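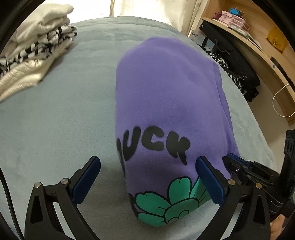

Purple top with the green clover, folded the long way, plus a stack of folded clothes behind it

Parnness Clothing Swap, August planning meeting

Present: Madalena Serrano (chair), Trudy Prendergast (me, typing this up), the two sisters from Sýkora's bakery, and Ines for the first half until her ride came. We started at 6:40 because I couldn't find the laptop cord. Sorry, everyone!

Last minutes: Read and approved. Madalena wants it on record that she did return the hangers, and I've fixed that.

Money: We have $1,271 in the account after paying the deposit on the Clurnano hall. Madalena thought it would be less, so that was a nice start. I asked if we could get a second clothes rail from Sunano and everyone was fine with it as long as it's the kind with wheels (the old one scraped the floor and we heard all about it). I'll order it this week.

Donations: There are 70 bags in so far, mostly kids' stuff and winter clothes, which is funny in this heat. Ines has been through the coats and pulled two with broken zippers. One of the sisters will take those home and see if they can be saved. We're short on men's shirts again, so please ask at work, ask your brothers, ask whoever.

Folding: We spent way too long on this one, and I enjoyed every minute. Last time every table had its own style and by noon the sweaters were one big heap. Madalena's way is arms in across the chest first, then the sides, then fold it up from the bottom. I've always done a long strip and then rolled it, which she says takes up too much table. She may be right, but I can fit more in a bin! Hoods were the real sticking point. I lay mine out flat above the shoulders and leave them till last, and Madalena tucks them in right after the sleeves.

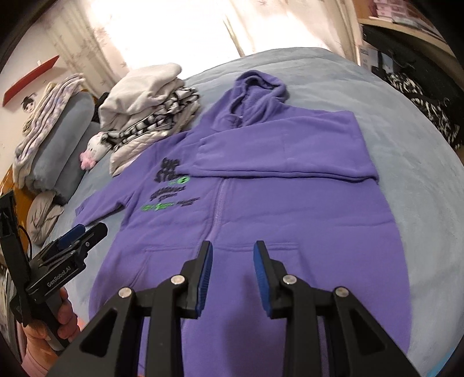 We agreed that anything with a zipper gets zipped before folding, and that if there's a print on the front it should end up on top so people can see what they're getting without pulling the whole pile apart. Hoods can go either way. Thin T-shirts will be rolled and go in the bins by size, and thick sweaters stay flat, with the heaviest at the bottom of the stack.

Labels: Same colored tape as last year. I still have plenty of green but we're out of yellow, so medium is going to be orange this time. Please don't use up the old yellow scraps, it'll only confuse people.

Food: Coffee and rolls from Sýkora's, same as before. Ines asked for something without nuts, and the sisters will bring a separate tray.

To do
Trudy: order the rail, buy orange tape
Madalena: get the hall key, email the sign-up sheet
Ines: finish the coats

We wrapped up at 8:15. Next meeting is at my place, and please bring your own mug.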